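Field Notes > Robots > Teaching by Hand

Filed under: Workbench, Slow Learning

I've been meaning to write up my May with the two arms for a while now, partly for the people who keep asking how the project is going and partly so that I remember it myself, because my notebook from those weeks is mostly coffee rings and the word "again."

The project is called Clurine, which was the least bad name left on the list, and the idea is simple enough. You hold a pair of handles, you move your own hands, and the arms follow along. Do a job that way enough times and the recordings get fed to a model, which then has a go on its own. Our job is groceries: cans and boxes, picked up and set down again. I figured I'd be good at it in an afternoon (I have been putting away groceries my whole life!) and I was very wrong about that.

What I hadn't expected was how much I'd have to unlearn. At home I grab a box without looking, turning it halfway through the air while I think about dinner. Through the handles, all of that shows up in the recording, every little wobble and change of mind, and the robot is going to take it seriously. My first 50 recordings were thrown out, every one, and I can't say I blame anybody. I kept stopping in midair to decide where to go next.

The cans taught me patience. They're round and smooth and they like to tip if you come in too low, so I got into the habit of pausing above one, lining up the fingers, and coming straight down. Boxes are a different conversation. Squeeze too much and the cardboard caves in, squeeze too little and the whole thing swings like a sign in the wind.

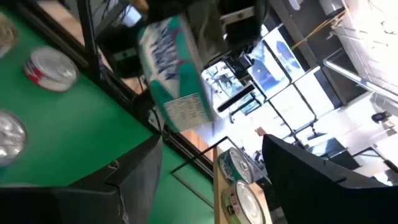 How many demonstrations does it take before the robot can do the job alone?

For one narrow task with the same few items, our first decent results came at 202 good recordings, and we kept going to 727 before we trusted it with a table we hadn't laid out ourselves. Variety helped us more than sheer quantity, so move things around between takes.

I'll admit that the middle stretch was dull. Somewhere past the halfway point I was listening to old radio plays with one ear and could barely tell you which soup I'd moved last. Then I noticed that my dull recordings were my best ones – smooth, steady, no second thoughts – and I stopped feeling guilty about the radio plays.

The handles themselves came from Burnik, secondhand, and the left one has a trigger that sticks a bit in damp weather. I've grown fond of it. I did try guiding the arm directly for a few evenings, with my hand on the wrist joint, and it's lovely for slow work, but my shoulder complained and I kept blocking the camera with my own elbow.

Next up is Tănase, the follow-on project, where the arms have to hand things to each other. I've tried it a handful of times and it's like passing a plate to yourself while wearing oven mitts. I'm hoping to be less terrible at it by the time the evenings get short, and I'll post the clumsy attempts along with the good ones.

202 likes · 50 shares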